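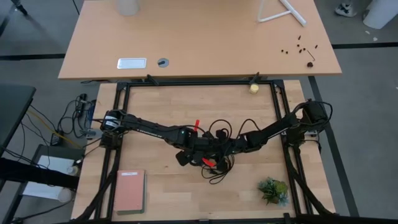
What a badge is worth

By Saron Araya

The Vuveo report for the fall term came out in March, and by the end of that morning it had been forwarded to me four times. You have probably seen the top line. Students at the Illari schools earned 1,617 coding badges. There was a chart with a line going up, and a sentence from Kravets, the company that sells Vuveo, congratulating us on "a culture of computational thinking."

I teach two of the seventh grade computer science sections and I run the after-school group at the middle school. I like badges fine. My students like them more than I do, and one section has a running contest that I have given up trying to stop. But I've been asked whether the report means our kids can code now, and whether we should renew for another three years on the strength of it, and I don't think the report can tell us either thing. So I'm using my turn in this newsletter to say why, and what I would want to see before anyone signs.

How a student gets a badge

Vuveo splits its course into short puzzles. The story is that you are helping the citizens of a planet called Drorerora get their machines running again, and each puzzle asks you to put commands in the right order so that a little character walks somewhere, picks something up, or opens a gate. Finish a set of puzzles and you get a badge. The first badge comes very fast. Most of my students had it before I had finished taking attendance.

You can try a puzzle as many times as you want, which I think is a good choice for beginners. You can also press the hint button as many times as you want. The first hint is a nudge. The second one tells you which block to use. The third one puts the block in place for you, and the puzzle counts as finished when you hit run. A student who presses hint three times on every puzzle in a set gets the same badge as a student who worked them all out, and in the report they look exactly alike.

I asked Kravets whether hint use could be shown next to the badge totals. The answer was that hint data is "available at the classroom level," and this is true in the sense that I can open each student, then each set, then each puzzle, and look. I did this for one section. It took most of two planning periods. I am not going to print what I found about twelve-year-olds in a newsletter, but the students with the most badges were often the ones I would have guessed had leaned hardest on the button, and a couple of the students I think of as my strongest were near the bottom of the leaderboard. One of them had spent the whole class making the character walk in a spiral.

Divide it by the kids

The report says 687 students were active on Vuveo. Divide 1,617 badges by 687 students and you get a little over two badges each. That's for a whole term. Since the first badge is practically handed out at the door, a typical student did the welcome set and then one more, with some change left over. And we know it isn't spread evenly, so plenty of kids got the first one and stopped.

"Active," by the way, means logged in at least once. I looked it up in the help pages. A student who signed in on the first day, picked a hat for their character and never came back is active for the term.

I want to be fair here. Two sets of puzzles is something. Loops show up in the second set, and I've watched kids get loops for the first time on Drorerora and be really pleased with themselves. What bothers me is the distance between that and "a culture of computational thinking." If I wrote that on a report card, a parent would be right to ask me what I meant.

The blank page problem

My own check is very low tech. Late in the fall I gave my sections an empty editor and asked for a program that asks for your name and then says it back three times. They had all finished the loops set, and they could use any notes they liked.

A lot of them froze. They weren't being lazy. They kept looking for the blocks to choose from, and there weren't any, so they didn't know what the first move was. When I put a half-finished version on the board, with a gap where the loop should go, most of them filled the gap right away. They knew what a loop did. What they hadn't practiced was deciding they needed one.

I don't blame the kids for that, and I only partly blame Vuveo. Puzzles are good at teaching you to read code and fix small things. But every puzzle has already made the big decisions for you: what the goal is, what pieces you get, when you are done. If puzzles are all we do, we shouldn't be surprised when that's all they can do. A few colleagues have told me their students did better on something like this than mine did. Good. I would like to see it, and I would like to know what else they were doing in class, because I suspect it was more than Vuveo.

About that study

The brochure in the renewal packet says Vuveo students "gain confidence 3x faster." I followed the footnote. It goes to a survey that Kravets ran itself, of 200 students, asking how confident they felt before and after. There was no comparison group that I could find. I've read the page several times and I still can't say what "faster" is measured against. Faster than students using something else? Faster than students using nothing? If a student of mine turned this in for the data unit, I'd hand it back with a question mark in the margin.

Confidence is worth having, especially for kids who came in sure that this stuff wasn't for them. But it's a feeling about a skill, and we are being asked to buy it as though it were the skill. I had plenty of confidence in my Spanish until I got off the plane.

What it does well

I don't want to be the person who only complains, so:

It works on our oldest laptops, which can't be said for the last thing we bought.

The read-aloud feature is good. Students who find the instructions hard to read can get started without waiting for me.

Substitutes can run it. When I was out for jury duty my classes did something close to the plan, and I came back to a calm note and no missing mice.

The first few puzzles are a gentle way in. I would keep them even if we dropped everything else.

All of this is an argument for Vuveo as one tool in the room, at a price that fits one tool in the room. The packet is pricing it as the course.

Before we renew

I've sent the curriculum office a short list, and I'd be glad if other teachers sent their own. Mine asks for the following.

A report that shows badges earned without the third hint, school by school. Kravets has the numbers. If they look good, I would think Kravets would want us to see them.

A definition of "active" that includes doing something. Finishing one puzzle in each month of the term would be enough for me.

One small blank-page task per grade, written by our own teachers and given in the spring to every section, whatever software they use. Fifteen minutes is plenty. We score it together over bad coffee and see what we've got.

A one-year renewal in place of three. If the product is as good as the chart, they'll get the other two years anyway.

I was told at the last department meeting that asking for more data would "slow down the process." Maybe so. The current license runs through the end of the school year, and the spiral kid isn't going anywhere before then.

If you teach with Vuveo and your experience has been different from mine, please write to me through the department office. I mean that. I'm working from two sections and an after-school group, and that's a small window. I'd especially like to hear from the elementary teachers, since I have only seen the upper levels and the younger course may be built differently.

And if you want the blank-page task I used, I have it in a version with starter code and a version without. It fits on half a sheet - you are welcome to change the name part to something more fun. One of my students made hers say it back forever, and then asked me how to make it stop, and we spent the rest of the period on that.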